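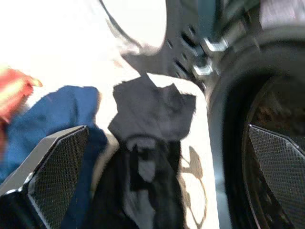 Which finger pad does the project recommend carrying into the next phase?

The textured pad on the rigid two-finger gripper, subject to the cleaning problem described under Pad Wear.

Progress report to the Haverford program office
Project: Floltinix, gripper comparison for laundry handling
Prepared by: Magnus Dow, Rasteck
Period: November through Jan 31, 2023

Scope

The work plan calls for a comparison of 3 pad surfaces on one arm, one gripper body and one controller. The surfaces are bare plastic, cast silicone and the textured pad supplied by Furnuston. The task is the same for each: pick a single item from a mixed load, lift it clear, and place it at the target. The load includes T-shirts, towels, knit tops and dark trousers. Arm speed and approach height were fixed in November and have not changed.

Trials completed

We logged 422 grasps against a phase target of 2,000. The shortfall is mostly due to the wrist cable, which failed twice and was replaced with a longer one routed outside the last joint. Trials with the bare plastic fingers are complete. Silicone and textured pad trials are still open.

Of the logged grasps, 101 were scored as failures. A failure is any grasp in which the item is dropped before placement, or in which a second item comes up with it and does not fall free. Double picks are scored separately from drops in the log, but both count toward the total. Most of the drops came from the bare plastic fingers on smooth fabric. Silicone held smooth fabric well and released it badly: items stayed on one finger after opening and had to be shaken off by a wrist move, which adds cycle time. The textured pad released cleanly in nearly all trials and dropped fewer knit items than either of the others.

Pad wear

Lint is the main open issue with the textured surface. It collects in the pattern and we expect grip to fall off as the recesses fill. Silicone can be wiped down in one pass; the textured pad needs a brush. In the wrist camera view of a coral-pink cloth held up in front of the washer door, small flecks of lint or dust are scattered over the crosshatched pad while the fingertip presses into the folds. We have no pull-force figures yet for a loaded pad against a clean one. The test fixture is built and the load cell is on order.

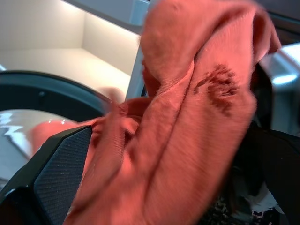

Item selection from the wrist camera is the second half of the work, and the present method is weak on folded cloth. The segmenter was tuned on items lying flat, where color is fairly even. A lifted item has deep creases, and the shadowed troughs are sometimes labeled as a separate dark item. Marks on the fabric cause the same error: the dark reddish-brown stain high on the coral cloth is much darker than the fabric around it and has a ragged edge, so a color threshold alone will tend to split it off. We are adding a texture term to the segmenter. The stain is also a useful case for the sorting function requested by Haverford, and views of this kind will go into the labeled set.

Dark items next to other dark items remain hard. The fingers are dark as well, and the tip position is now taken from the joint encoders instead of from the camera. Motion blur during fast wrist moves is handled by holding the arm still before each decision frame.

Controller

The force limit on closing was lowered after a seam was pulled on a knit top. The same limit applies to all surfaces, and earlier grasps made at the higher limit are flagged in the log. They are included in the total above. If the program office prefers that they be excluded, we will reissue the table.

Budget and schedule

Spending is under plan by the cost of the second gripper body, which has not been ordered. We ask to move that line to replacement pads and cables. The end date does not change. Reaching the grasp target will require unattended runs, and these need an automatic reset of the load between picks. A tilting tray for this purpose is in design.

Next period

Finish the silicone and textured pad trials, measure pull force against lint loading, and retest the segmenter on lifted and stained items. The Furnuston pads now on the fingers will stay in service until the load cell arrives, then be measured before and after brushing.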